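FOR IMMEDIATE RELEASE

Plunditham student robotics club opens its fall season with a bag, a basket and a lot of patience

PLUNDITHAM, September. I get to write the press release this year, which means you get it in my voice. Sorry to anybody expecting "is pleased to announce." We are pleased, though! The Plunditham Student Robotics Club is starting its new season, we have a project we are very excited about, and we would love for people to come see it, write about it, join it, or at least stop asking us when the robot fights are.

(There are no robot fights. I have answered this one in the hallway so many times.)

The project is called Cele. The idea is to teach a two-armed robot to tidy up small stuff, the kind that ends up all over a table at the end of the day, by showing it how a person does the job. So before any robot gets to do anything, one of us has to sit down and do it the slow way, over and over, with a gripper in each hand in place of our fingers. We record every try. Each one counts as a demonstration, and the plan is to have 1000 of them before winter break. As I write this we are at 183, and yes, there is a chart on the wall, and yes, people check it before they take their coats off.

If you have never worked with hand-held grippers, picture eating soup with barbecue tongs while somebody watches the clock. Your first ten minutes are awful. You squeeze too early, you squeeze too late, you shove the thing you wanted across the table. Then something clicks and you start reaching a little differently, slower and straighter, and your demos get so much cleaner. I was terrible for two full sessions and now I'm merely bad, and I am proud of that.

The task we are on this month is the fabric bag one. Small items, a soft bag, a plastic basket, two grippers. Cloth is the hard part. A basket keeps its shape and a bag does whatever it wants, so the same bag can look like a completely different object every time you put it down. Our software people love this. Those of us on the grippers have mixed feelings.
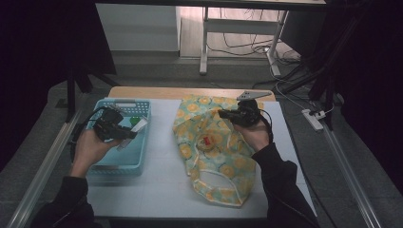
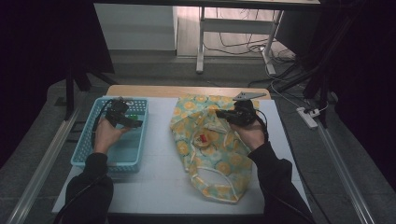 We also learned a bunch of boring but important things in our first weeks, and I promised the newer members I would put them in writing somewhere, so they are going in the press release. Watch your cables before you start a take and again when you finish. Plain dark sleeves, please, and push your hair back. If you drop something, keep going and finish the take, then mark it as a drop in the log. We keep the drops! A robot that has only ever been shown perfect tries has no clue what to do when things go sideways, so we save the messy ones in their own folder and argue about them later over pretzels.

The club has 33 members this season, our biggest group so far. A lot of them had never touched a line of code when they signed up, and that is completely fine with us. There is a job for the person who likes writing software and a job for the person who likes bolting things together. There is very much a job for the person who is just calm and steady with their hands, because those folks turn out the best demonstrations we have. One of our top demonstrators came over from ceramics. We are trying not to let ceramics have them back.

Our parts budget this year comes from Sesimport, a local supply company that has backed the club since it was a handful of kids and one borrowed laptop. They asked for nothing except a mention in this release, so here it is, with a big thank you from all of us.

In November we take Cele to the Lotent Challenge, a student competition for robots that handle everyday objects. We will be one of 9 teams in the household division. Every team gets the same kind of task, but the judges bring their own objects, and you don't see them until you walk in. That is the part keeping us up at night. It's easy to get comfortable with your own bag and your own basket, so over the next few weeks we will be swapping in other bags, other containers and whatever odds and ends members can find in their kitchen drawers. If you have a weird bag you don't need anymore, we want it. Clean, please.

We are holding an open lab in October, starting at 4 p.m., in the engineering wing at Plunditham. Anyone can come. You can try the grippers yourself, look through the recordings with us, and ask the software group about training (bring a snack, they get going and it takes a while). If you record a good demonstration and you are okay with it, we will add it to the set and you'll have helped teach a robot something. Younger kids are welcome with a grown-up, and they tend to pick up the grippers faster than the grown-up does.

Reporters who want to stop by before then are welcome too. We meet after school and we are usually there until the lights on the timer go off. Let us know ahead of time so we can save you a turn.

New members can join any time through the end of October. You don't need experience or your own equipment, and you don't have to come to every meeting. Stop by the lab or leave a note at the front office marked "robotics," and one of us will get back to you.

About the club: The Plunditham Student Robotics Club is a student-run group that designs, builds and trains robots for everyday jobs. It is open to all Plunditham students.

Media contact: Press desk, Plunditham Student Robotics Club, care of the Plunditham front office

###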